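June 17, 2018

Spent the whole day on the budget and I'm still not tired of it, which must say something about me. The big sheet for the Galtoscombe room is nearly there. I've had it open since January in one form or another and it has never looked so much like a real plan!

First the small stuff, as I keep forgetting it when I tot things up in my head. Spare gripper fingers from Rodora, 11 sets. I wanted more but they go up in price after the next order and I'd sooner put the money into cables. Bins are on the list again at £316 for the lot, same rounded kind with the handle slots, in the three colours we use now. I did look at cheaper ones (grey, square corners, horrible) and closed the page.

Then the big question, a second table. I go back and forth on this. One table with two arms keeps us busy all day, and when an arm needs looking at, the whole lot stops and we drink tea. With two tables we could sort cutlery on one and set up the next job on the other. Lulteck want £608 for each frame with the rails fitted, before the arms, and the arms are where the money goes of course. I've asked them for a price on the rails alone, in case we build the tops ourselves. I'd love to build the tops ourselves.

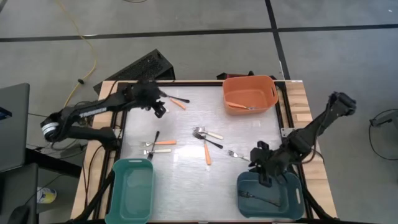
Cutlery job, forks still to go in the bins.

The forks are what's sold me on the grippers, by the way. A tangle of forks is a proper test, far more so than the blocks we began with, and if we're going to spend this much I want it spent on something that can cope with a heap. I've put down a mixed set of handles for the new table too: black, orange and cream, so that whatever we learn on one carries over to the other.

Floor space worries me a bit. I drew it out on squared paper after lunch and a second table fits if the shelves move, but there's only just room for a person to get past with the elbows sticking out at the sides. Must measure again with the arms stretched right out. Must also ask Masilela whether the power in that corner is up to it, and get the answer in writing this time.

Left to do: shipping, insurance, 6 spare power leads, and a line for things I haven't thought of. I've made that line bigger than last year's. Sheet goes in next week and I can hardly wait to hear. Bed now, though I know I'll be lying there moving shelves about.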